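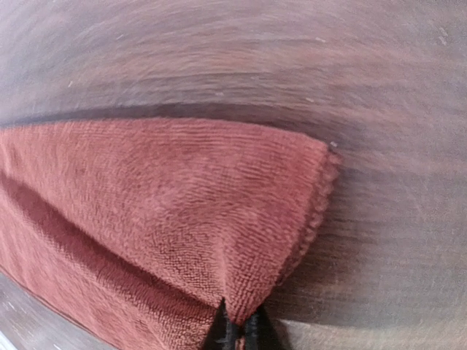
Zenirar, the household textile company based in Pretutberg, will add a line of microfiber towels to its home range in May. The line is called Endar and is meant for kitchens, bathrooms and general cleaning. The first color to ship is a rust shade, a muted reddish brown with a short looped pile and a stitched hem along the edge. The company chose it after store customers asked for a darker cloth that would sit well with wood counters and tables. Three more colors will follow later in the year.

Endar towels come in 2 sizes. The smaller is a hand towel for drying dishes and wiping counters. The larger one is a bath and sports towel. Both can be machine washed with like colors, and Zenirar advises customers to leave out fabric softener, which coats the fibers and makes the cloth slower to take up water. The towels can be tumble dried on low.

The company tried the new cloth in 65 homes in and around Pretutberg before settling on the final version. Households used the towels as they normally would and filled out a short form each month. Two changes came out of those forms. The hem was given a second row of stitching, and the hanging loop was moved from the corner to the middle of the short side on the larger size. Several households also asked for a washing label that could be removed cleanly, and the label is now attached with a tear-off strip.

Endar will be sold in 111 stores that already carry Zenirar products, and through the company's own shop on Jalali Street in Pretutberg. The Jalali Street shop will have both sizes on open shelves so that customers can handle them before buying. Stores will receive their first deliveries early in the month. Opening orders from retailers came to 572 cartons, and a second production run is planned for the summer.

Retailers who want fabric samples or a price list can contact the Zenirar sales office in Pretutberg. The office is open until 5 p.m.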